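Eine Anfrage auf Zugang zu EU-Dokumenten stellen - so geht's

Wer Nachrichten über Grenzpolitik, Agenturen und Untersuchungen in Brüssel liest, stößt ständig auf interne Berichte, die »der Redaktion vorliegen«. Das Schöne daran: Viele solcher Papiere kann man selbst anfordern! Man muss dafür weder Journalist noch Jurist sein. Ich habe das inzwischen mehrmals gemacht und bin jedes Mal wieder begeistert, was da im Postfach landet.

Was man braucht

Grundlage ist die Verordnung (EG) Nr. 1049/2001. Sie gilt für Parlament, Rat und Kommission, viele Agenturen wenden sie ebenfalls an. Antragsberechtigt sind alle Unionsbürger und alle, die in einem Mitgliedstaat wohnen. Einen Grund muss man nicht angeben - wirklich keinen.

Schritt 1: Das Dokument eingrenzen

Zuerst ins öffentliche Register schauen, vieles steht dort schon als PDF. Wenn nicht, möglichst genau beschreiben, was man sucht: Thema, Zeitraum, Art des Schriftstücks. »Alles zum Thema Asyl« führt nur zu Rückfragen. »Protokolle der Treffen zwischen der Generaldirektion und der Agentur im April« ist wunderbar.

Schritt 2: Den Antrag schreiben

Ein paar Zeilen reichen, gern auf Deutsch, denn man darf jede Amtssprache der EU benutzen. Bei mir sieht das so aus:

Sehr geehrte Damen und Herren,
gemäß der Verordnung (EG) Nr. 1049/2001 beantrage ich Zugang zu folgenden Dokumenten: (Liste). Sollten Teile nicht freigegeben werden können, bitte ich um teilweisen Zugang.

Den letzten Satz nie vergessen! Geschwärzte Seiten sind oft trotzdem eine Fundgrube.

Schritt 3: Fristen notieren

Nach der Registrierung hat die Stelle 15 Arbeitstage Zeit. Bei sehr umfangreichen Anträgen darf sie einmal um weitere 15 verlängern, muss das aber vorher mitteilen und begründen. Ich trage mir beide Termine gleich in den Kalender ein.

Schritt 4: Nachhaken

Kommt eine Ablehnung, kann man innerhalb von 15 Arbeitstagen einen Zweitantrag stellen. Bleibt die Antwort ganz aus, geht das ebenfalls. Darin auf die genannten Ausnahmen eingehen, Punkt für Punkt und freundlich im Ton. Danach bleiben noch die Europäische Bürgerbeauftragte (kostenlos) oder die Klage.

Schritt 5: Ordnung halten

Meine größte Lieferung hatte über 4.000 Seiten. Seitdem bekommt jede Datei sofort Datum und Aktenzeichen in den Namen, und was ich ausdrucke, wandert in einen eigenen Ordner. Klingt dröge, macht beim Wiederfinden aber richtig Freude - probiert es aus und fangt mit einem kleinen Antrag an!

Stand: 2019-01-03

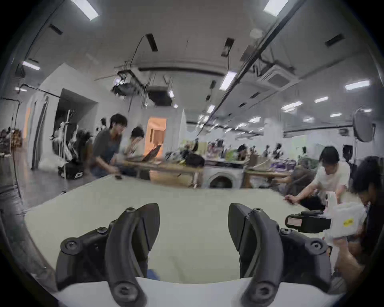

Schwarzes Gerät und Kunststoffbehälter mit gelbem Aufkleber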